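How to follow an election count without losing the whole night

Every few years somebody decides to stay up for the results, and every few years they are asleep on the sofa before a single seat is declared. Staying awake is the easy part. Knowing which numbers deserve your attention takes a little preparation, most of which you can do before tea.

I'll use the Henoston council election in March as the worked case, mainly because I have to sit through it anyway.

Step 1. Find out when counting starts

Polls closing and counting starting are two separate events, and the gap can be long enough to cook a roast in. Look on the council's own site for the count timetable. Henoston counts Pellow ward overnight and leaves Bellska until the morning, so anyone waiting up for Bellska is waiting for breakfast.

Step 2. Write down last time's result

You want the winner's votes, the runner-up's votes and the gap between them. In Pellow last time, Prapai Klinhom held the seat with 2292 votes and a majority of 242. Put that on paper. Your phone will be at four per cent by the time you need it. 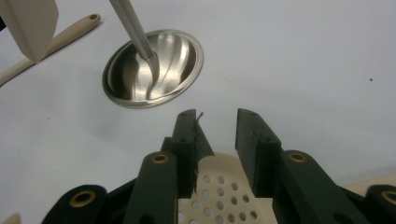 Step 3. Work out the swing you are looking for

Halve the majority. If 121 of Klinhom's voters cross straight over to her nearest rival, the two are level, and one more settles it. Real voters are less tidy – they stay at home, or fall for an independent with strong views on parking – but it gives you a line to watch.

Step 4. Ignore the first hour

Early on you will hear that turnout is "brisk", that the mood in the hall is "nervous" and that both sides are "quietly confident". None of this is information. Candidates are quietly confident in the way that dentists' patients are quietly relaxed.

Step 5. Learn what a bundle check is

At some counts, agents are allowed to look over the bundled ballot papers before the declaration. If a party starts asking for bundles to be looked at again, it thinks the result is close. If its candidate has gone to find her coat, it doesn't.
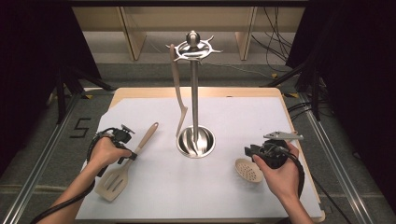
Two hands, two black grippers, one work table.

Step 6. Check the spoilt papers

These get read out last and hardly anyone listens. They matter when the pile is bigger than the majority. Orathai Chaiyaporn lost Bellska by 2 votes in a year when the rejected papers would have filled a decent shoebox, and she can still describe several of the drawings.

Step 7. Compare shares as well as totals

A candidate can lose votes and do better. If someone drops from 991 to a lower figure while turnout collapses all round them, their share may well have gone up. Divide their votes by the total valid votes, do the same for last time, and compare the two. Then wait for the party press release, which will quote whichever number is kinder.

Step 8. Go to bed

If there is a recount, go to bed. If there is a second recount, you should have gone to bed at the first. The declaration will be online in the morning, along with a speech thanking the returning officer.

Search this site
Enter keyword
Go

Related items
How to read a ballot paper with too many names on it
What does a returning officer do all year?
Ratanaporn by-election: who is standing
Postal votes: deadlines and common mistakes
How to complain to your councillor and get a reply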